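How a Factory Pays for a Robot
By Hanna Kushnir
October

Suppose a small company called Felthorpe makes stools, and it wants a robot to help. Buying one takes planning, much like saving for a bike. The first step is to pick the job. A robot with two arms can hold both front corners of a stool at once.

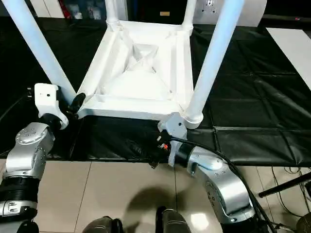

Step 1: List the parts

Felthorpe writes down each thing the robot must pick up. Pipes are round and a seat frame is wide and square, so the grippers have to suit both.
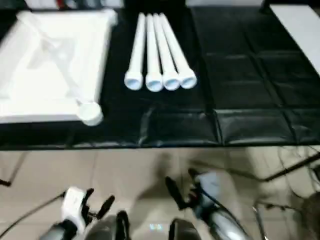
Step 2: Add up the money

The plan has $3000 to spend on extras. New gripper fingers cost $1126, and floor mats cost $486. That leaves $1388 for repairs and spare cables.

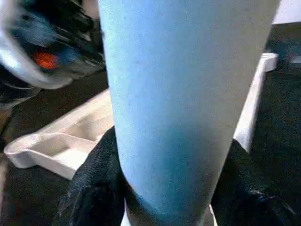
Fingers wear out, so a budget has a line for new ones. Felthorpe asks two sellers, Harasym and Stekine, what a spare pair costs. It also asks what shapes the fingers can hold. Something round, like the blue cylinder between the two black fingers, is a good thing to ask about.

Step 3: Plan for people

Workers need time to learn the robot, and their pay goes in the budget too.

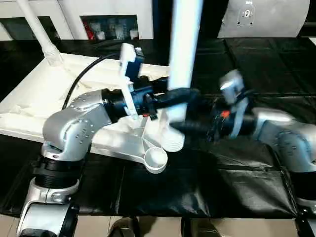 Two robot arms reach in over a white plastic part.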